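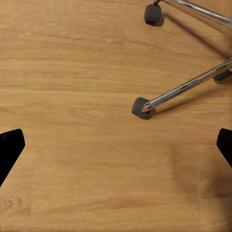
Luana Pimentel told me to read the rules card before I touched the simulator, and she was right. Zirkeo's safe-practice pack is 39 pages, and I use maybe 3 of them every day. My favorite rule: slow down near anything on casters, like an office chair — it can roll if you bump it! The speed limits are clear and the checklist is quick. The index is a mess, though, and I still can't find the bit on stop buttons. For $25 I'd buy it again.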